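Support ticket 887: printed floor panel, pattern not lining up
January 2022
Posted by the bench desk, Skov workshop

Print this ticket | E-mail this ticket

Hi again, me with the floor panel! Quick recap for whoever picks this up: we ordered the patterned panel from Fotley back in July, and the replacement has the same trouble as the first one. The pattern drifts toward one side, so by the far edge it's out by nearly the width of my thumbnail (I held my thumb up to it, very scientific). Your last reply asked me to check that the panel is sitting flat and to send a picture, so I've done both.
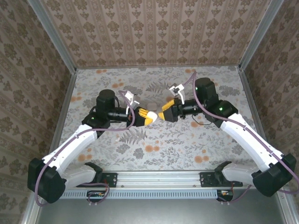
The drift is the same whichever way I turn the panel, and I've now turned it every way it goes. I also tried your tip about measuring from the frame and not from the panel's own edge. I used the aluminum rail that runs across the lower part of the cell, laid a steel ruler along it and worked back from there. Still off! The print file I sent says 396 mm across and I get that figure at one end only.

Things I've tried so far:
- wiped the underside and laid it again
- left it under a stack of catalogs for 16 hours
- swapped the Forkier tape for plain double-sided

No change from any of them. Could you check the file at your end before you print a third one? I can live with a plain border if that's easier.

Status: open, waiting on Fotley

Print this ticket | E-mail this ticket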